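FISH 240: Fisheries Regulation and Trade
Notes for Week 6: Catch documents and what they prove
Posted 10th January

Read these before the seminar. They replace last year's notes, which took the paperwork more at its word than I now think is wise.

1. The basic claim

A catch documentation scheme says that every lot of fish entering a market can be followed back to a vessel, a licence, an area and a date. The importing country refuses lots that can't be. Illegal fish then has nowhere to go, its price drops, and people stop catching it.

Every step in that chain of reasoning is plausible. Very few of them have been shown. When you read a policy paper that says a scheme "has reduced" illegal fishing, look for what was measured. Usually it is the number of certificates issued, or the number of shipments refused, and neither is a measure of fish left in the water. A port that refuses nothing may have clean suppliers or sleepy inspectors. The refusal figure is the same in both cases.

2. Who fills in the form

Most schemes begin with the master of the vessel, who declares species, weight and position. A flag state official validates the declaration. In many registries that official has never seen the vessel and will not see the catch. Validation means checking that the boxes are filled in and that the licence number exists.

Ask yourselves what the official would need in order to say no. Satellite position data would help, if the transponder was on. An observer's report would help, if there was an observer and the report arrived before the fish was sold. Without either, the stamp records that a form was received.

3. Worked case: Baliden

We will use the port of Baliden as our running case. Baliden is a teaching case, so argue with it as much as you like. The facts you need are these.

A longliner, the Rowbotham, lands 600 cartons of frozen toothfish under one catch document. The document gives a single area and a trip of 40 days. The cartons go into a cold store run by Fliva, where they sit with product from two other vessels. Over the next month they leave in three export lots. The buyer, Brovau, receives 493 cartons that are all attributed to the Rowbotham, along with re-export certificates that add up correctly.
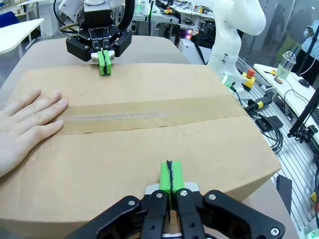 The remaining cartons were sold locally, according to the store's ledger. Local sales in Baliden need no certificate. So the arithmetic closes, and everybody's file is in order.

Now try to work out what you could hide in it. If local sales are overstated on paper, the certificate has spare weight on it, and that weight can be used to cover fish from somewhere else. You don't need to forge anything. You need a ledger that only one company keeps and a category of sale that no one audits. I am not saying Fliva did this. I am saying the file would look identical if it had.

4. The weight problem

Catch is declared at sea in whole weight, landed as headed and gutted, and often exported as fillets or portions. Each step uses a conversion factor. Factors differ among countries for the same species and the same cut, and a few points either way on a large lot adds up to a good many fish.

Defenders of the schemes call this a technical matter that will be sorted out through harmonization. It has been going to be sorted out for a long time. Meanwhile, anyone who knows both tables can choose the route with the roomier one.

5. Going electronic

The usual answer to all of the above is a shared database. It would help with one thing, which is the reuse of the same paper certificate in two ports. It does little about a false position entered by the master, because a false position typed into a computer is still false. Be wary of vendor demonstrations in which the data going in is assumed to be good.

Deoxyribonucleic acid (DNA) testing gets the same treatment. It can tell you the species and sometimes the stock. It can't tell you the date, the licence or whether the quota was already used up. Under a sampling plan that opens 40 cartons in a large consignment, it also tells you nothing directly about the ones left shut.

6. What might be worth defending

I don't want you to leave thinking the schemes are useless. Two effects seem real to me, though I hold them loosely. The first is cost: laundering fish through paperwork takes work and accomplices, and that eats into the margin. The second is evidence. Prosecutors have a much easier time with a signed false statement than with a suspicion about a boat, and countries that can fine their own nationals for beneficial ownership need documents with names on them.

Neither effect is what the schemes were sold on. Keep that in mind when you read the official evaluations.

For the seminar

Come with one page on Baliden. Choose a single point in the chain where you would spend an inspector's time, and say what she would look at. "More transparency" will be sent back. If your answer depends on records held by Fliva or Brovau, explain what legal power gets you those records.

The longer assignment, due in March, asks you to compare two existing schemes on conversion factors or on domestic sales. Pick one or the other. Papers that tried to do both last year did neither very well.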